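Ticket 3393 – Lecture registration / stream
Queue: Grellerbridge Institute, public programs
Status: open, waiting on Navis
Priority: high (talk is Friday)

Problem as reported: people who sign up for the Friday evening lecture (coin hoards and road stations in late Roman Thrace) get the confirmation page but no email with the join link. Some get the email and the link goes to last month's talk on Coptic bindings. A few got both emails.

What I know so far

Form is the usual one, hosted on Navis. Mail goes out through Flosesico. Webinar room is ours. 323 registrations as of this morning, which is a lot for us, normally the numismatics talks are much quieter.

Checked the Flosesico send log. 16 bounces, all the same kind, mailbox full or old university addresses. Not the cause. The rest are either "sent" or missing from the log completely. Missing = the form never handed them over.

Tried it myself, three addresses. Work one: nothing. Private one: email in under a minute, wrong link. Third one with a plus sign in it: form rejected it, said invalid charcters. Separate bug maybe, noting it here so it doesn't get lost.

Looked at the event page. It was copied from the August event, like we always do. Title, abstract, speaker bio all changed. The hidden event code at the bottom of the form was NOT changed, still the August one. So that explains the wrong link. Doesn't explain the missing emails.

Changed the code, saved, cleared the cache. Retested with the private address. Right link now. Work address still nothing.

9:40 – wrote to Navis support. Auto reply, they say next business day. Told them that's tight.

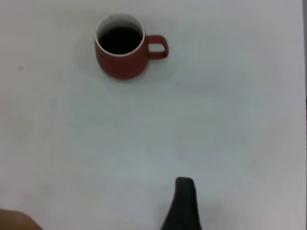 UPDATES

10:15 – went through the missing ones by hand. All of them ticked the box "I also want to receive the recording". The ones who left it blank got their mail. Retested work address without the tick: email arrived, link fine. With the tick: nothing. So it's the recording box.

10:30 – the box puts people on a second list in Flosesico, the one called Esquivel (from the Esquivel lectures, old series, list was never renamed). That list was archived over the summer when the series closed. Form tries to write to an archived list, fails, and then stops before it does the confirmation. No error shown to the registrant. Not great.

10:50 – can't un-archive with my login. Needs owner rights. Asked the front office who has them, no answer yet.

11:20 – workaround: took the recording box off the form. New sign-ups OK, tested twice, both arrived. Put a line in the event text saying the recording will be posted on the lecture archive page afterwards, which is true anyway.

11:45 – exported everyone who had ticked the box before the change. Sent them the correct link by hand in batches, 14 per batch, because the manual send complains above that. Slow. Second group to write to: people who got the Bindings link. Short note, sorry, wrong link earlier, use this one, time unchanged, 6 pm, in English, questions through the chat at the end.

12:30 – both groups done. Two replies already, one says thanks, one asks if there will be slides of the hoard from the fort site. Forwarded to public programs, not my department.

2:10 – Navis answered after all. They confirm the form stops if any list step fails. "Expected behavior". Asked if it can at least show an error. They will "pass it on".

Still open

– Plus sign in addresses gets rejected. Seperate ticket please.
– Owner rights for Flosesico. Someone should have them besides whoever it is now.
– Esquivel list: either bring it back under a sensible name or drop the recording box from the template for good. I vote drop.
– Template itself still has the August code in it. Left it alone for now, didn't want to touch it while the form is live – will blank the field on Monday so it can't be saved without a new one.
– Reminder mail is scheduled for 4 pm on the day. It pulls the link from the event code, so should be right now. Will check the preview before it goes out.

Leaving ticket open until the talk is over.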